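Workshop tips: sharing a server teardown bench with a robot arm

The Kevham shop strips and refits rack servers for resale. Since January the repetitive part of the work has been handled by an arm running the Jeda cell software, and the technicians do what comes before and after it. These notes are for people moving from a manual bench to a shared one. Most of them apply to any arm of similar size.

What the technician still does

Intake, cable release, CPU removal and final inspection stay with a person. The arm handles memory modules, drive carriers and fan modules. On the old bench one technician took a chassis from start to finish. On the shared bench a technician looks after two chassis at different stages, and the day has more short tasks and more walking in it. Wear decent shoes.

Set the chassis down the same way every time

Front of the chassis to the left stop, then push back until it touches the rear stop. Check for rocking by pressing on opposite corners. The arm corrects for a few millimeters of offset. It does not correct for a chassis sitting on a stray screw, and the usual symptom is a module gripped at an angle.

Sweep the bench with a magnetic wand between units.

Cables before anything else

Unplug or tie back every loose lead inside the chassis before handing over. Thin two-wire leads are the worst, being light enough to drift back over the board after you have moved them. Use a strip of low-tack antistatic tape and fold the end over for a pull tab. Ribbon cables can stay connected if they lie flat against the side wall.

Cables on the floor go behind the stand legs. A foot caught in one can drag the stand, and then the position check has to be run again.

Open sockets

An uncovered socket is the most expensive thing on the bench. Contact pins bend under almost no load, and a bent one may not show up until the memory test fails on one channel.

Fit a plastic cap as soon as the processor is out. If the cap is missing, close the load plate over the empty socket and mark the job sheet. The Dzene caps we stock in bags of 50 fit most of the boards we see; the taller ones foul the load plate and should go back to stores.

Never reach over an open socket with a driver in your hand. Go around the bench.

Memory slots and latches

Open both latches fully before the arm starts. Where a slot has a latch at one end only, open that one and leave the fixed end alone. After removal, run a light along each slot from the end, looking for dust, broken latch tabs and label scraps. Blow out with dry air at 30 psi or less.

Gripper checks at shift start

With the arm locked out, go over the finger plate bolts with a hex key. Finger tight is a fail. Look for metal dust around the linkage pins, and wipe the linkage with a dry lint-free cloth. No oil: it ends up on the contacts. Replace finger pads after 24 chassis or when the edge looks polished — whichever comes first.

Handing over and taking back

Press hold, wait for the steady amber lamp, then reach in. A flashing lamp means the arm is still finishing a move. Madalena Matos, who runs the second shift, has asked that anyone taking over a half-stripped unit read the job sheet before touching it, as the Folus screen lists only what the arm has removed. Parts pulled by hand have to be written down by hand.
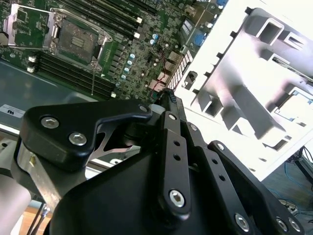
Sorting what comes off

Memory goes into slotted trays by capacity, label side toward you. Drive carriers stack flat. Keep screws from each chassis in a lidded cup with the job number on the lid.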